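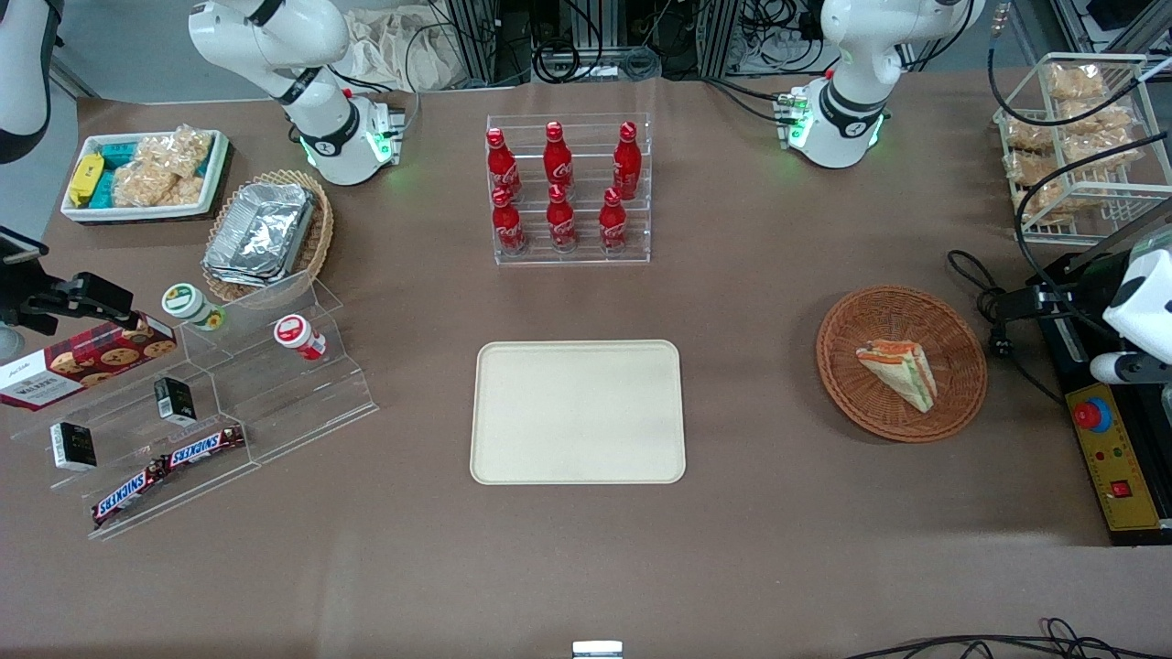
4. What the snack table taught me about steps and baskets

Search this journal Enter keywords Go

Figure 4. Snack table layout: stepped rack of Coca-Cola bottles at the back, cream tray in the center, wicker baskets, tiered stand on the left and wire rack of fried snacks on the right.

I should admit up front that I came to this part of the study as a person who likes snacks a great deal (my coauthor Helju Vanags will back me up on this), and that the snack table was my favorite of all the layouts we looked at. The earlier sections dealt with shelves and walk-up counters. In this one I want to talk about the tabletop, where everything has to fit within reach and where a person decides what to grab while already thinking about something else.

The first thing I care about is height. Six bottles on a flat table make a red wall, and the back three might as well be in the closet. Put them on a clear stepped rack, as in Figure 4, and the back row gets its labels up over the caps in front, or at least gets a lot closer to it. I'm fond of clear acrylic for this job, because the rack mostly gets out of the way and you see the drinks. The same trick works for small things. Look at the tiered stand on the left: the little jar with the green lid and the white container with the red lid go up top, and the Snickers bars lie down on the lowest steps. Small and upright goes high, flat goes low. I wish my own pantry were that sensible!

Then there are the baskets, and I have opinions about baskets. A wicker basket says "help yourself" in a way that a plastic tub doesn't, and at the Tilerport visits we heard some version of that from 20 of the 61 people who talked with us. The round one in the figure has just the one sandwich in it. I went back and forth on whether one sandwich in a basket looks special or looks like the last one left (Helju says last one left, and she wouldn't take it). The oval basket is a different story. A stack of foil containers fills it up nicely, and the crimped silver edges against the wicker look better together than I would have guessed.

Bags are the hard part. They slump and slide, and they hide each other. Our table handles them two ways. The puffed rice snacks share a white tray with the teal-blue packages and a yellow bar, and the golden fried snacks get a wire rack to themselves, arranged in rows. I lean toward the rack. A tray of mixed packages is friendlier to look at, but people have to dig, and once they start digging the neat end of the tray doesn't stay neat for long. Makori, the tray supplier we wrote to in March, suggested low dividers. We haven't tried them yet.

Last, the empty tray. I've come to think the cream-colored one in the middle is the most useful thing on the table. It gives you a place to put what you picked, right in front of the drinks, and it keeps the center open so you aren't reaching over a pile of candy to get a soda. When we used the Tavota layout, which fills the center with food, I kept setting my things down on top of other things.

None of this was timed, and the comments were collected over coffee, so please read them as comments. The next section takes up labels and prices.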